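Skillthorpe Toy Library
Gallery: Play food and shop corner

Home | Borrowing | Gallery | Opening times | Contact

Page last updated 20th March by Humaira Zaidi

The play food is the part of the collection we get asked about most, so it has a gallery page of its own. The sets are listed by shelf, in the order you come to them from the door. Each entry has the number on the box lid where there is one. Please use that number when you reserve, as several of the sets have similar names and the boxes are all the same green.

Everything here can be borrowed for 2 weeks and renewed once if no one else is waiting. Loose pieces go out in a drawstring bag with a card listing what should be in it. Please check the card before you leave.

Bread and cakes

Box 5. The bread set came from the old Jondura nursery when it closed. There is a cottage loaf, a plait, several rolls and a slice of toast with a worn corner. The toast was like that when we got it. Washable, but stand the loaf on its end afterwards or water stays inside.

The cake stand is kept separately on top of the cupboard. It is heavier than it looks and goes out to families with children over three. The cakes lift off and the cherries do not. One of them did for a while and has been glued.

Tins, packets and jars

Box 15. Real packets, filled with newspaper and taped shut, made up at the December workshop. They are meant to be used until they fall apart. If one splits, put it in the recycling and tell us, and we will make another. Tea, rice and cereal packets in good condition are always useful to us. Please open them carefully at the top.

The small tins have smooth edges all round and have been checked. Please don't add tins from home to the box, even clean ones.

Dairy and eggs

The eggs live in a proper carton and are counted in and out at the desk. They are painted wood and will chip if they are dropped on the step, as most of them have been. The milk bottles have lids that stay on. The wedge of cheese belongs with this set, although it often comes back with the cakes.

Shop fittings

The till is a Pandoreck, the older kind with the drawer that springs out. It takes no batteries. The drawer will close if you push it in the middle and will stick if you push it at the side. Play money is in the tin underneath and does not go out on loan.

Scales, baskets and the striped awning can all be borrowed together as one item. Ask for number 433. You will need a car for the awning. It takes one adult to put up and is easier with a second to hold the far end. The instructions are in the bag with the pegs, and there is a spare copy at the desk.

Vegetables

Carrots, peas in a felt pod, two kinds of potato and a cauliflower that Mrs Abbasi crocheted for us. The cauliflower can be washed by hand in cool water and dried flat. It should not go in the machine. The cutting vegetables, with the halves that stick together, are in a separate tray because the knife that goes with them tends to get lost among the others.

The felt pieces pick up hair and crumbs. A strip of sticky tape wrapped round your fingers is enough to clean them before they come back.

Fruit

The fruit bowl set has no box number and is kept by the window. Apples, pears, grapes on a stalk and an orange that comes apart into segments. Pieces from this set go missing more often than any others, mainly down the backs of sofas and under car seats, and we would rather have one back months later than not at all. There is no charge for lost fruit.
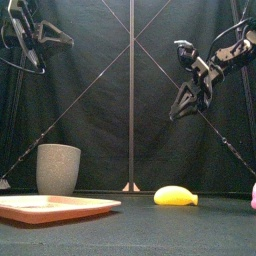
Bananas are the piece children ask for first when the fruit comes out. They are an easy shape for a small hand to hold, and they get used as telephones as much as they get sold in the shop. Younger ones who can't yet name the rest of the bowl can usually name a banana, so it is a good piece to begin with if you are playing a naming or sorting game. Colour helps as well. The yellow toy banana on the table is easy to find with all that black cloth behind, and the same thing works at home: put a dark towel or blanket down or hang one up behind the play shop, and the bright pieces stand out much better. Families with a child who has some sight loss have told us they find this useful. A plain cloth is better than a patterned one.

If you would like bananas without the whole fruit set, we have a bag of odd ones at the desk. They are different sizes and do not match. You can take one or two along with any other loan.

Cleaning and returns

Hard plastic pieces can be washed in warm soapy water and left to drain on a towel. Wooden pieces should be wiped with a damp cloth and dried straight away. Please don't soak them. Anything that has been chewed is fine to return, but tell us so that it can be washed again and checked for rough edges before it goes back on the shelf.

Bring sets back to the desk and leave the shelves to us. We check the card against the bag while you are there, and it takes a minute or so. If something is missing and you think it is still at home, we write it on the card and you can bring it next time.

Donations

We are glad of play food in good condition, particularly fish, of which we have very little, and anything used in cooking from families' own kitchens. Steamer baskets, a tawa and rolling pins in small sizes have all been popular. We can't take pieces small enough to fit inside a film canister, anything with flaking paint, or magnets that have come loose.

Next gallery: Dolls, cots and prams
Previous gallery: Trains and track
Back to all galleries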